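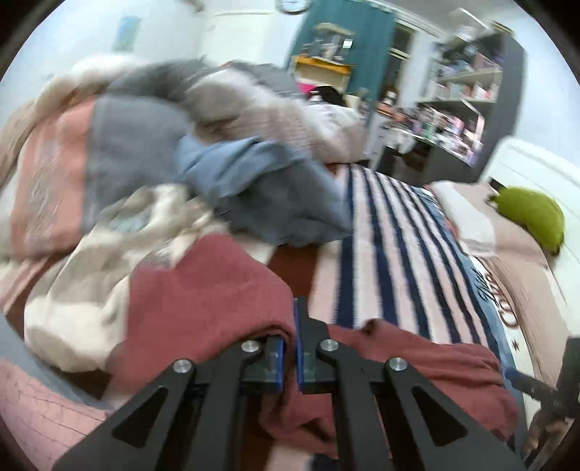 *Gripper holding a red garment above a bed of unsorted clothes and bedding.*

**Household tasks: present capability of machines**

**medora_admin** (October 14, 2023)
Members are invited to state whether laundry sorting should be listed as "achievable" in the Medora register. Replies should address mixed heaps of the kind shown.

**Koser_Workshop**
We support listing. A two-jaw gripper with padded tips is adequate for picking up single garments. In our September trial, 200 items were lifted from a heap and 16 were dropped.

**than_textiles**
We do not agree. Lifting is a small part of the work. The red garment lies over a striped textile, with a blanket and other clothes beside it. A machine must decide where one item ends and the next begins. Thân would accept "partly achievable".

**Koser_Workshop**
The register defines sorting as separation only. Folding has its own entry.

**than_textiles**
Separation includes telling clothes from bedding. Did the trial heap contain any bedding?

**Koser_Workshop**
It did not.

**allance_office**
Allance requests a second trial with bedding included, and no change to the entry until the results are posted.

**medora_admin**
Agreed. The entry remains "under review".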